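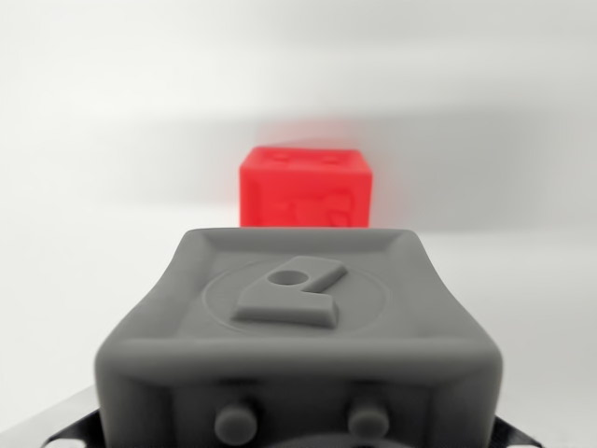
Chores for machines, Hetville workshop
Jun 9, 2021

Gunvor Lindholm and I spent eight days at Stakden asking whether a gripper can tidy a shelf or pack a box yet. Our answer is: slowly, and only with simple things.

Red cube, white table. Picking up comes before any real chore. We planned 200 tries at this one and got through 135.

Folding towels and stacking cups are down for July, at Derent.

Text: Roya Azimi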